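Visit report: Averari Veterinary Diagnostics, Grosurdale

Averari opened its Grosurdale laboratory to practice staff in April. I attended the morning session, which covered sample reception, the chain of identity from farm to report, and the handling of paperwork for export testing. The group was led by Kiprono Mollel, who manages reception.

The laboratory receives 400 submissions on a normal working day, most of them blood tubes from cattle and sheep. The courier run from Darnbridge arrives at 9 a.m. and accounts for the largest single batch. Each bag is opened over a tray, the tubes are matched to the form, and both receive the same barcode before anything is moved to the next bench. A tube with no animal identification is held. The submitting practice is telephoned and has until the end of the next working day to reply in writing. Verbal corrections are not accepted for export work.
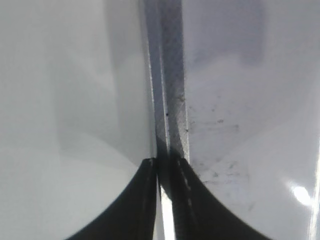 Close view of two pale gray surfaces with a metallic strip between them, Grosurdale.

Mollel gave the most common faults as ear tag numbers copied with two digits reversed, sampling dates left blank, and forms signed by someone other than the veterinarian who drew the blood. The last is the most serious. Averari will test such samples but will not issue a report in the export format, and the animals must be sampled again. He put the usual delay to the client at nine days, which can be longer than the validity left on the other tests. 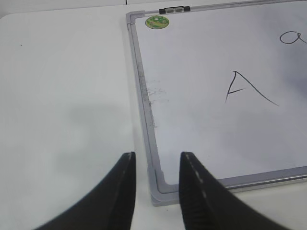
Records are kept in Koech, the laboratory's own database. A report can be amended for 60 days after issue. Each amendment carries a new version number, and the earlier version stays on file – a point worth knowing for anyone who has already attached the first report to a certificate. After that period a fresh submission is required.

The session closed with questions on pooled samples. Averari accepts pools for herd screening only. The minimum volume per tube is printed on the back of the revised form, and our practice has ordered 40 copies for the farm vehicles.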